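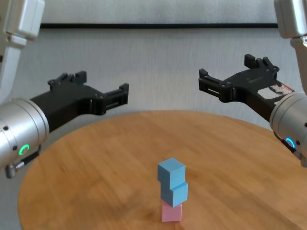
*Fig. 1. A stack of three foam cubes, close to the front of the round table.*

## Session 2: Stacking small things

Lindiwe Jacobs asked me to write up what I said last time about towers, so these are my notes, tidied a little. Bring them along with your Bakstead workbook.

We start with three cubes on purpose. Two is too easy to teach you anything, and with four most people stop looking at the bottom one. Three gives you two joints (I call the places where cubes meet "joints" – sorry, Lucienne, I know you say "seams"), and you can keep both of them in your head at once.

### The overhang question

Say every cube has side *s* and the same weight. Slide the top cube out over the middle one. It stays put as long as its center is still above the middle cube, so the most you can push it is *s*/2. Fine! Now treat the top two as a single lump and slide that lump over the bottom cube. The lump's center sits halfway between the two cube centers, so you only get another *s*/4. Total reach past the bottom cube: 3*s*/4.

Gaspard asked if you can keep going. You can, and the next step is *s*/6, then *s*/8, and the sum never stops growing, though it gets painfully slow. Please don't try 1000 cubes at home.

### Foam is a bit different

Everything above pretends the cubes are rigid. Foam squashes at the edge when the load leans on it, so your real tower will tip a little before the numbers say it should. Foam is also light, and a sleeve or a sneeze can end the whole thing. I still like it for this class – it's quiet when it falls.

### For next time

- Build a straight stack of three, then shift the top cube until it tips. Write down how far it got, as a fraction of *s*.
- Do it again with the top two moved together.
- Work out the total reach for a stack of five on paper.
- Read the Marchal chapter on balance, up to page 80.

Lionel Gaillard has the spare cubes if you need some.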